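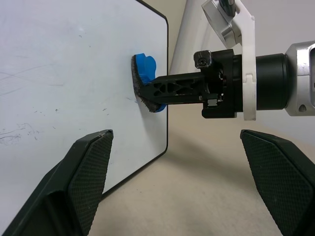 *Whiteboard and blue eraser.*

16/05/2025

So I went to the Buvlow door and camera fair, mostly because our building's front entry system is on its last legs and I got tired of looking at quote PDFs. I manage a mid-size apartment building (plus the storage units out back, which come with their own headaches) and I'm no security engineer, so take all this as notes from a person who buys the stuff and then has to answer emails when it beeps at the wrong time.

Parking was 20 dollars. Twenty! For a gravel lot! The fair takes up two halls joined by a covered walkway, with cameras and recorders in the first and doors, gates, locks and intercoms in the second. I did the second hall first while my feet were still good, and I'd do it that way again.

## Locks and intercoms

Turunen had the stand I'd come for. They make the electric strikes we already have on our side doors, and I wanted to know whether their new reader would work with the old wiring. Short answer from the guy at the counter: yes for the side doors, no for the lobby, where we'd need to pull new cable up from the basement. I made him draw it for me on the back of a brochure. He was very patient, even when I asked what happens in a power cut and then asked again about the lobby door specifically. It opens from inside with no power, which is what the fire inspector wants, and it stays locked from outside unless you order the other version. The part numbers for those differ by one letter, so watch your order form.

I also tried a bunch of phone-based entry systems. Some were lovely, but I kept coming back to Mrs. in-the-corner-unit who has a flip phone and no plans to change that. If a system can't hand out a plain key fob, it's off my list. One salesman told me fobs were "legacy" and I told him so are most of my tenants.

Next door was Clistier, who do video intercoms. Nice clear picture on the screen, big buttons, and the call volume goes up loud enough to be useful. What I didn't love was that the footage from the door station goes to their servers by default and sits there until you change a setting. The default was longer than I'd want to explain to a tenant. You can shorten it or keep everything on a local box, but the local box costs extra, and you have to ask before anyone mentions it. I asked for the price in writing and it was in my inbox before lunch, so credit for that.

## The talk on camera signs

This was the best part of the day for me and I nearly skipped it for a sandwich. Ok-hee Won gave a session on notices and footage requests for small landlords. There were 18 of us in the room, which was a good size, and she let people break in with their own messes the whole way through.

A few things I wrote down:

- Put the sign where a person reads it before they walk into view. Ours is inside the lobby, past the first camera. Oops.
- Name whoever runs the camera and give a working phone number. (Ours has the number of the previous management company. Double oops.)
- Write down how long you keep recordings and then go check that the recorder does the same thing.
- If a tenant asks for a clip, think about who else is in it before you send anything.
- Find out who still has a login. Former installers count.

She was careful to say that rules vary by state and that she wasn't anybody's lawyer. A man near the door wanted to know if he could point a camera at the neighbor's driveway because the neighbor kept parking badly, and the groan that went around the room pretty much answered him.

## Cameras, quickly

By the time I reached the camera hall I was running low, so I only did two stands properly. The first was all face matching and I'm not putting that in a lobby where people's grandkids come through, so I took a pen and moved on. The other was Inport, and I had a long chat there with Hạnh Hứa about recorders. I liked her a lot! She asked how many doors we had and what we'd ever used footage for (packages, a bike, the great dumpster argument last October) and then talked me down to a smaller unit than the one I'd been pointing at.

The Inport recorder lets you set a different storage period for each camera. It also keeps a log of who looked at what. I asked if I could print the log, since our owners like paper, and she showed me the export. It comes out as a spreadsheet with tiny columns, but I can live with that.

Food was bad and the coffee line was long. Bring your own water and wear real shoes.

Still to do on my end: move the lobby sign, fix the phone number, get our electrician to look at that cable run, and call Turunen back about the lead time on the fobs.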